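Ferrand Teaching Cell

Product code: FTC-2
Manufacturer: Tamel
Page updated 01/02/2018

The Ferrand is an enclosed bench cell for recording manipulation tasks by remote control. An operator sits outside the enclosure with a hand controller, drives the arm through the task, and the cell stores joint positions, gripper opening and wrist camera video on a single clock. The arm can also be released and led by hand for short motions. Both kinds of recording are written to the same file format and can be mixed in one task set.

The cell is supplied without an arm. Mounting plates are available for arms with a flange-mounted two-finger gripper. Check the bolt pattern on the order form before purchase -- plates are cut to order and cannot be returned.

Enclosure

The frame is black and takes interchangeable wall and floor panels. Panels are held by clips and can be changed without removing the arm. Printed wall coverings and floor sheets may be applied directly to the panels. Users who record the same task against several backgrounds should label each set at the time of the change, as the software does not detect it.

A slotted aluminum rail can be fitted across the back wall. Trays, baskets and small fixtures may be hung from it with zip ties or with T-nuts in the slot. Zip ties are adequate for light items and allow a fixture to be moved between sessions. T-nuts are recommended where the gripper will press against the fixture.

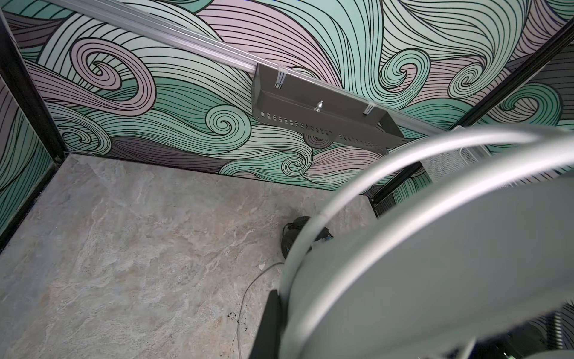

Fixtures should be placed so that the gripper can reach them from above with the wrist camera still facing the work. The wrist camera sees part of the gripper at all times, and an operator working from the wrist view alone will lose sight of objects that pass behind it. A second, fixed camera is supported and is advised for any task that involves placing an object in a tray. Loose cables on the floor of the cell should be routed away from the fingers.

Remote control

The hand controller maps to the gripper in position mode. Motion scaling is set in five steps. The lowest step is intended for insertion and for contact with hung fixtures; the highest is for free travel only. Releasing the clutch holds the arm in place, and the operator can then move the controller back to a comfortable position before continuing. Clutch events are stored in the recording and can be trimmed afterward.

Force is not returned to the operator. Contact is shown on the status panel as a bar, calculated from motor current where the arm makes it available.

Leading by hand

With the door open and the enable switch held, the arm can be guided directly. Speed is limited in this mode. The operator's hands will appear in the fixed camera view, so recordings made this way are marked and can be left out of a training set with one filter setting.

Recording and playback

Each demonstration is saved as a separate file. Failed attempts are kept unless deleted and carry a result flag set by the operator. Playback runs at recorded speed or slower -- faster playback is not offered. Before playback, return every object to its starting position. The cell does not check this.

Supplied with the cell

Frame and door with interlock
Panel set, plain
Hand controller and cable
Nine rail clips
Recording software, licensed for two workstations

The aluminum rail, trays and baskets are ordered separately.

Technical questions on arm compatibility should be sent to Maëlle Després, applications desk, with the arm model and controller version.

Related items

Jelance hand controller, left-handed
Hivcombe fixed camera bracket
Ferrand rail kit
Ferrand panel set, unprinted

Copyright Tamel. All rights reserved. | Contact | Back to top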